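The cost of a household robot is often discussed as if it were the price of one machine. For institutions that must plan a purchase over several years, the larger question is which tasks the machine will be expected to perform, and how much sensing, hand hardware and staff time each of those tasks requires. This section applies our planning method to sofa tidying, a task that the partner residences at Skinura placed near the top of their requests.

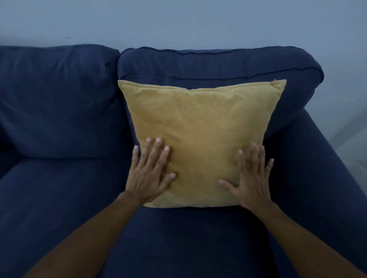
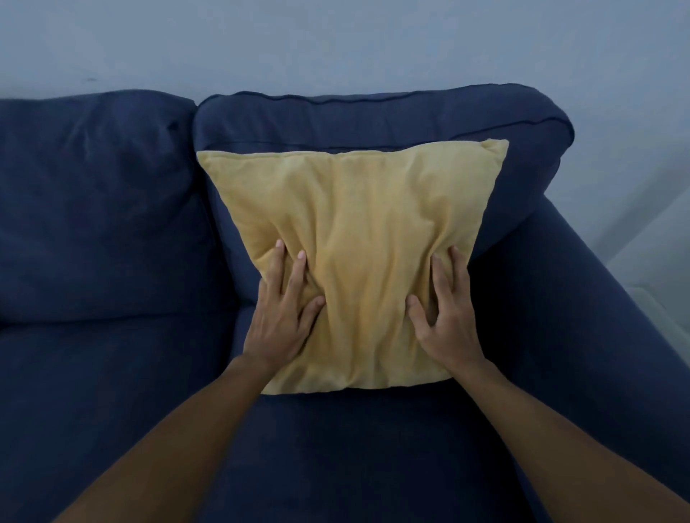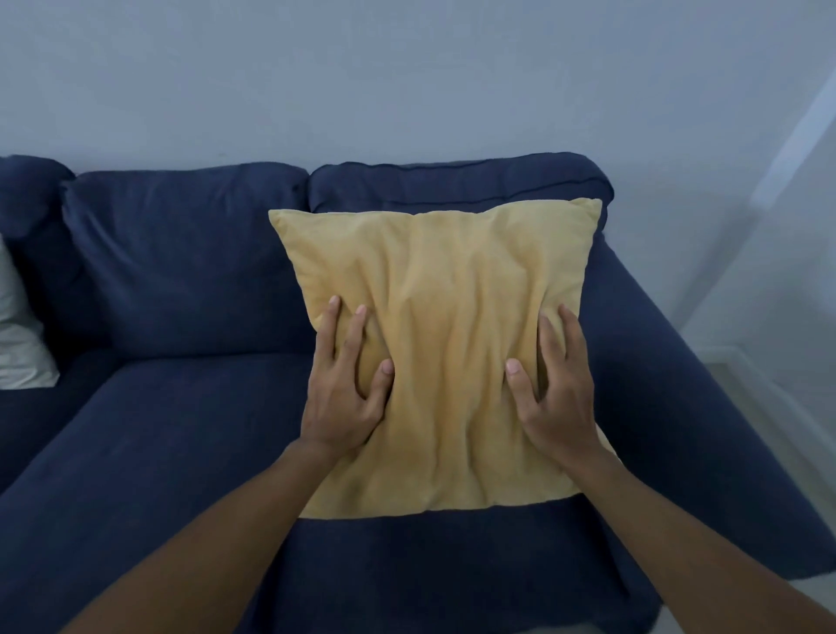
**Figure 2.** Handling of a yellow throw pillow on a navy sofa, performed by hand. In all three views, both hands are on the front of the pillow.

### 3.2 Budgeting for Soft-Goods Handling

Soft goods are a difficult case for a purchasing office. A cup or a box can be lifted by a simple two-finger gripper, and the supplier can state in advance the size and weight it will accept. A pillow has no fixed shape. The cover gathers between the hands when it is squeezed, as the second and third views of Figure 2 show, and the folds change the surface that a robot would need to track. In the first view the hands are flat with the fingers spread, a form of contact that many low-cost grippers cannot provide.

We therefore divided the planned expense into equipment, installation, and upkeep. Equipment covers the arms, the hands, the mobile base and the cameras. Installation covers delivery, floor checks, network work and the training of residence staff. Upkeep covers spare finger pads, repair visits and software support. Each supplier was asked to price the three parts separately, so that a low purchase price could not hide a costly service contract.

Requests for quotation were sent to Plisetti, Bagheri and Wirnov on Apr 22, 2019. All three replied before the July planning meeting. Plisetti offered a two-armed system with 12 months of service included. Bagheri offered a single arm at a lower price, with a second arm available as a later addition. Wirnov declined to quote for the full system but supplied prices for hands alone.

The single-arm offer was kept in the comparison for lighter work, such as picking up clothing. It was not considered suitable as the first purchase for sofa tidying. Under our task definition, the pillow must be pressed from both sides of its front face while it remains upright against the backrest. A second arm bought later would also require a new floor check and a second round of staff training, and these costs did not appear in the original quotation.

Finger pads were the item most often left out of early estimates. Our plan allows for replacement after every 500 hours of use, including a small stock held on site. Pichit Boonchu, who prepared the upkeep schedule, recommended that pads be ordered with the arms under one contract. Separate orders had carried a delivery time of 16 weeks in an earlier project, and the equipment stood idle while the residence continued to pay for support.

The final plan sets aside 19 percent of the equipment price for upkeep in each year of service. This share is higher than the one used for our floor-cleaning machines, and it will be reviewed after the first full year. Residences that cannot meet the yearly amount are advised to lease. The lease terms, together with the conditions for returning equipment early, are given in Section 3.3.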